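How to run a fair trial of a sorting robot (and what to ask before it changes anyone's job)

Mar 13, 2021

If you work in returns, kitting or parts, sooner or later a salesperson will offer to take sorting off your hands. At Rurska we pack hobby and classroom sets, and the offer came from Fliment, who sell a two-armed sorting cell. I run the returns bench. These are the steps we used for our trial, tidied up so another small shop can follow them. I went in doubtful and I'm still doubtful, though less so about the machine than about the spreadsheet that came with it.

You will need: one cleared bench, a week of your own records, a notebook, and a manager who will put things in writing.

Step 1. Write down what the job is now

Do this before the machine arrives. The sales sheet will say "sorting", as if that's one task. On our bench it covers opening the parcel, checking the slip, pulling out chewed or cracked pieces, separating by colour, wiping things down, and phoning the customer when half the set is missing. The colour part is the bit the cell does.

Ask the people who do the work, and ask them on the floor. Our written procedure left out the phone calls completely.

Step 2. Get your own baseline

Use a normal week. We logged 1,855 pieces sorted by hand in our baseline shift, with the interruptions left in. Fliment wanted us to take the interruptions out. Don't. The phone will still ring when the robot is there, and somebody will still have to get up and answer it.

Write down who was on shift and how tired they were by the end. Sore wrists belong in the record too. If the machine helps with that, it deserves the credit.

Step 3. Set the bench up the way you work

Vendors like a tidy bench with one of everything, spaced out like a place setting. Put your ordinary bins where your ordinary bins go, and let the tape and cloths stay on the bench if that's how the bench looks on a working day. We used a blue, a green and a red bin, side by side, with building blocks in matching colours.

Mark the reach of both arms on the floor and agree who may step inside the line. Find the stop button. Have every person on the shift press it once while the arms are moving slowly.

Step 4. Start small and keep your hands out

Begin with a few loose blocks in front of the bins. Let the cell finish before anyone touches the table. The strongest urge in the whole trial is to nudge a block so it's easier to grab, and every nudge makes the numbers a little less true. If you do help, write it down as a help.

Stand where you can see both grippers. One may be down at a bin while the other is waiting with its fingers open, and it's easy to watch the wrong one.

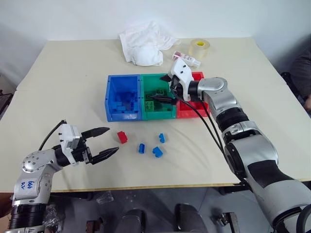 Step 5. Count the helps as well as the sorts

Run a full shift. Ours came to 1,191 pieces. The vendor's summary gave that figure and stopped there. Our notebook had another column for every time a person had to step in, restart, re-seat a bin or pick something up off the floor.

Rule of thumb: if one person has to stay within 3 steps of the cell all shift, you haven't freed up a person. You've given them a duller job.

Step 6. Ask the job questions out loud

Ask with your manager and the vendor both in the room:

- Who minds the cell, and is that a new duty or a new job title?
- Does minding it pay the same as sorting did?
- Who gets trained to fix small faults, and on whose time?
- What happens to the casuals in the busy season?
- Are the arms recording video, and who gets to look at it?

We had 10 minutes set aside for this and used most of an afternoon. The answer to the video question was "we'll get back to you". Write that down as well, with a name beside it.

Step 7. Talk to a shop that's had one a while

Ask for a customer the vendor didn't pick. We found Plidemov, a parts supplier across town. Their bench staff like the machine for long, boring runs of one product and wheel it aside for mixed boxes. Two of them had moved to checking work, which they preferred. One job was left unfilled when someone retired. The brochure mentioned the first of those things.

Step 8. Decide on a review date before you sign

We took a short lease through Melnyk, with a review in April and a written line saying no hours get cut before then. Bring the notebook to the review. If the helps column hasn't shrunk, send the thing back.

Troubleshooting

The numbers look better on demo day: check who loaded the table.

Staff have stopped logging helps: the log sheet is probably too long. Cut it to a tick and a time.

Management has started calling it "the team": ask if it's going on the roster for the Saturday clean-up.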